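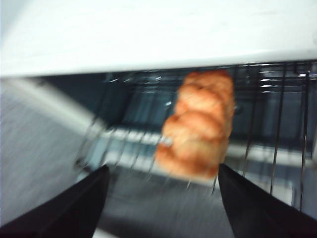 5.3 Open-day demonstration

The Grinia policy was shown to outside visitors in June, at the open day held in the Lamptey building in Givbridge. The laboratory trials reported in Section 5.2 were run with the operators silent and the room closed. On the open day neither condition held. Visitors stood behind a floor line, people talked during the runs, and the order of the tasks was set by whoever was asking. We report the session separately and do not pool its results with those of Section 5.2.

The task was toaster oven handling: open the door, reach the baked item on the rack, take it out, close the door. It was chosen over the drawer and jar tasks for two reasons. The oven door turns on a hinge at its lower edge, so the gripper has to follow an arc while keeping its hold on the handle. The rack also moves with the door, and the pose of the item at the end of the opening motion is therefore not the pose it had at the start. Visitors could follow both difficulties without being told about them.

The policy was the checkpoint used for the last column of Table 2, with no further training. It ran on the Calex controller at 10 Hz. Input was the wrist view and the fixed view, both at the resolution given in Section 3. Force readings were logged but not given to the policy. An attempt was stopped at 90 seconds if the door had not been closed by then, and was scored as a failure at whichever stage it had reached. Kourosh Taheri held the stop button throughout. Emrys Pritchard reset the oven between attempts and wrote the stage reached on a paper sheet, which was later checked against the logs.

Door opening was the stage with the fewest stops. The approach to the handle is made from the front and low down, with the fingertips close together, and by that point the fingers hide the lower middle of the door from the wrist view. The handle is a tan-brown bar against a cream body, and we had expected this contrast to carry most of the work. An ablation with the handle taped over in cream (Section 6.1) suggests that it carries less than we thought and that the outer shape of the oven matters more. The dark glass gave us some concern before the session. It returns streaks of light that move as the wrist moves, and in early checkpoints the policy would hesitate over them. The open-day checkpoint did not do this in any logged attempt.
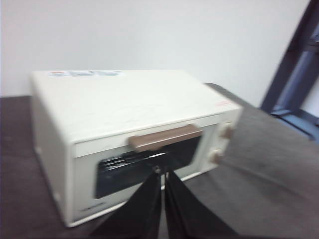 5.3.1 Effect of wrist motion on the input

Motion blur was heavier on the open day than in the laboratory. The arm speed was the same, but the room blinds were lowered at noon for a talk and were not raised again, and the exposure time rose to compensate. In the wrist view of the rack during the approach, the bars smear into streaks and the surface texture of the item is lost, while its color and overall outline can still be made out. Printed labels on the oven could not be read in many of these frames. Since the policy has no text input and no knob-turning stage, we did not treat this as a fault.

We compared afternoon attempts with morning attempts for the grasp stage only. The afternoon attempts were slower by 4 seconds in the median. The delay came from small corrections just before the fingers closed, and the closing motion itself was unchanged. We take this as weak evidence that the policy waits for a steadier view before committing, although nothing in the training objective asks for it. A longer study with controlled exposure would be needed to separate this from the plain effect of lower light.

5.3.2 Rack displacement

Figure 4. Fixed view of the oven with the door lowered and the item on the rack.

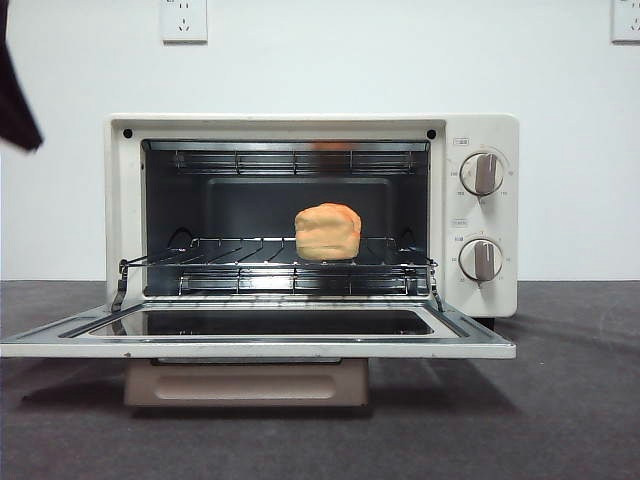 Rack displacement was the main source of failed grasps. In our first model of the task the item was treated as fixed in the oven frame, and the grasp target was computed once, before the door was touched. This is wrong for any oven in which the rack is tied to the door. The lever arms on either side in Figure 4 run from the rack rail down to the inner edge of the door, and with the door fully lowered the rack sits slightly forward in the cavity. The item rides with it. If it stands right of center, as it does in the figure, the right finger also has less clearance to the side of the opening, and an error in the forward direction is easily turned into contact with the front of the oven. The revised model recomputes the target after the door has stopped moving.

On the open day 55 attempts reached the grasp stage. Contact with the rack bars before contact with the item was the most common fault, followed by a grasp placed too low, in which the fingertips closed partly under the item and tipped it backward. Tipping was recoverable in most cases. Rack contact was not, as the controller halts on a force limit that we had set conservatively for a room with visitors in it.

Taheri raised the question of whether the limit should be scheduled by stage, with a higher value once the fingers are inside the cavity. We have not tested this. Pritchard's sheet and the Calex logs disagreed on the stage reached in a few early attempts, all of them cases where the halt came while the fingers were crossing the front rail. The logs were taken as correct. The same boundary is used for the stage definitions in Section 6.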